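Dretton sets aside money for tabletop robot arms in next year's equipment plan

Borau, the contract assembly firm, will put small robot arms into its Dretton plant next year under an equipment plan approved in July. The plan covers 8 tabletop stations, each with two arms working from opposite sides of a shared work surface.

The stations are meant for light jobs that are now done by hand at the benches: picking up flat parts, turning them, setting them on a plate and holding them while a second part is fitted. The heavier lines at the plant are not part of the plan and keep their present machines.

Borau said it will buy in two rounds. The first round is five stations, with orders going out as soon as the supplier contract is signed. The remaining three depend on how the first ones perform over a full quarter of production. If they fall short, the money for the second round goes back into the general equipment budget.

The company looked at larger industrial arms before settling on the tabletop type. Those would have needed fencing and new floor anchors, and the electrical work alone would have taken up a large share of the budget. The smaller arms can be fixed to existing tables and moved when a product line changes. They also carry less weight and reach a shorter distance, and Borau has drawn up a list of parts that will stay with hand assembly for that reason.

Taltidetti, a regional supplier, was picked to provide the arms and the control software. Its offer was not the lowest on the purchase price. Borau said the bids were compared over five years of use, with spare parts, software updates and service calls counted in, and that the order of the bidders changed once those costs were added. One bidder was dropped after it declined to give a price for replacement joints.

The contract includes a shelf stock of cables, gripper fingers and wrist motors to be held at Dretton. Borau's maintenance department had asked for this after delays with an earlier packing machine, which stood idle for most of a month waiting on a single connector. Under the new terms, parts used from the shelf are replaced by the supplier at a fixed price for the length of the contract.

Training is budgeted separately. The plan allows 900 hours of paid training time, to be split between assembly staff and maintenance. Onuoha, a training company that already runs safety courses at the plant, will teach the basic course on site. Staff who finish it can apply for a setup role, with duties that include programming new jobs and changing grippers between runs.

Borau said no bench jobs will be cut in the first round. It has not made the same statement about the second round and said staffing would be reviewed together with the results.

Work on the layout has begun. Two arms set up on one table are being used to settle how far apart the bases should stand and how the cables should be run so that they stay out of the reach of the grippers.

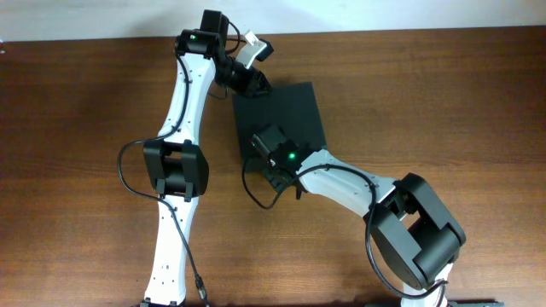 Two arms over a flat black board on a wooden tabletop. Green lights show on the wrist units of both arms.

The spacing affects the budget more than was first expected. If each pair can share a standard table, the plant can use the ones it has. A wider spacing would mean new tables for every station, an item that is listed in the plan as a reserve and has not been released.

Power and network outlets will be put in along the east wall of the assembly hall before the first delivery. That work is scheduled for the yearly shutdown, when the benches are cleared in any case. The first stations will run on the day shift only, with late shift use to be decided after the maintenance staff have finished the course.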